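Cornholm lab releases set of hand-guided gripper recordings

PRELLMONT, July 3, 2022. The Cornholm automation lab has released 3,442 recordings of short tabletop tasks in which a person showed the work to a two-finger gripper, either by moving the arm by hand or by driving it from a remote station. The release is the second from the lab's Bamon project and replaces a smaller set that covered remote control only.

Of the recordings, 3,251 were judged complete by the lab's reviewers. The rest are included with a flag marking them as partial, so that users can keep or drop them. Each recording stores joint positions, finger opening, operator commands where there were any, and video from a small camera at the wrist.

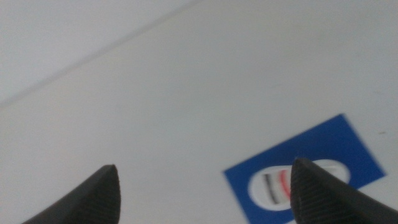

Wrist camera view of the open gripper at a blue card on a white surface, Bamon project.

The task list covers 18 items. Most deal with flat or low objects: cards, lids, folded cloth, shallow trays. The lab said flat objects were given extra weight in this release after the first set proved weak on them. A thin card offers the fingers very little edge, and operators differ in how they deal with it. Some drag the card to a table edge and pinch it there. Others press on one side and lift the other. The recordings keep both methods under separate labels.

Two ways of teaching were used. In hand guiding, the arm's motors are set to carry only its own weight and the operator moves the wrist directly, opening and closing the fingers with a switch. In remote control, the operator holds a handle at a second station and watches the wrist view on a monitor, with no direct line of sight to the table. Hand-guided recordings are shorter on average. Remote recordings contain more pauses, most of them just before contact, where the operator has to judge height from a single view.

The release notes devote a section to depth. On a plain, evenly lit table the wrist view gives few cues to distance, and a low object may leave the view before the fingers reach it.
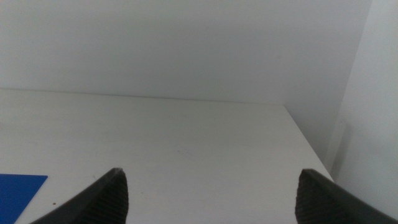
Operators at the remote station were told to back the arm off and approach again when they lost track of the target. These second approaches were left in the data. According to the notes, a control model trained with them recovered from missed grasps more often than one trained on trimmed recordings, although the test was limited to 139 trials on a single arm and the lab describes the result as preliminary.

Finger pads were kept the same through all sessions. Table height and camera mount were also fixed, and the notes warn that models trained on the set should not be expected to carry over to a different mount without further recordings. Lighting was varied in a small part of the sessions only.

Software for replaying the recordings was written with Dela Peña, a controls firm that also supplied the handle used at the remote station. The replay tool can slow a recording, show the command signal next to the measured position, and export a chosen segment. A fault in the June test version, which shifted the finger opening signal slightly ahead of the video, has been corrected. Users who exported segments with that version are advised to run the export again.

The set is available on request to schools and research groups. Commercial users need a separate license from the lab. A third release, with two arms working at one table, is in preparation, and no date has been given for it.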